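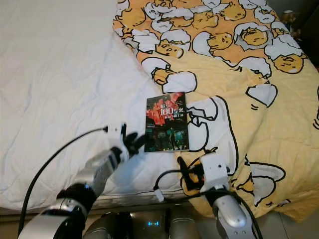

**Figure 8.1** A paperback lying where the sheet meets the blanket.

# Chapter 8: Beds and Bedding

A bed has more cloth on it than any other piece of furniture in most homes. That cloth has to be washed, dried, stored and put back, and the person who does the work needs to know what each layer is for. This chapter covers the layers in order, from the mattress up, and then the daily job of making the bed.

Start by clearing the surface. Books, phones, glasses and clothes should come off before any cloth is moved. A small paperback like the one in Figure 8.1 can slide into a fold and end up in the laundry. Put loose items on a shelf or table, not on the floor where you will be walking.

## 8.1 The layers

The **bottom sheet** lies against the mattress. It may be flat or fitted. A fitted sheet has shaped corners and stays in place better, but it must match the depth of the mattress.

The **top cover** may be a blanket, a comforter or a quilt. It should be wide enough to hang over the sides. Many students in Alcides Batista's housekeeping course at Plosance buy a cover by its pattern and find out at home that it is too narrow. Measure first.

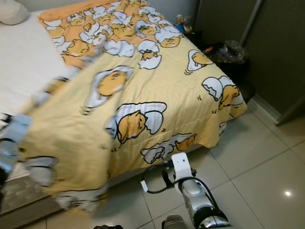 **Figure 8.2** A printed comforter spread diagonally, with white sheet showing along the left side.

## 8.2 Squaring the cover

A cover laid at an angle leaves part of the sheet bare and hangs unevenly. To square it:

1. Stand at the foot of the bed and find the two lower corners.
2. Line up the lower hem with the foot of the mattress.
3. Walk to each side in turn and pull the edge until the drop is equal.
4. Smooth from the center outward.

A large print helps with step 2, as a row of figures can be used as a guide line. On plain cloth, use the stitching.

**Key terms:** bottom sheet, fitted sheet, top cover, drop, hem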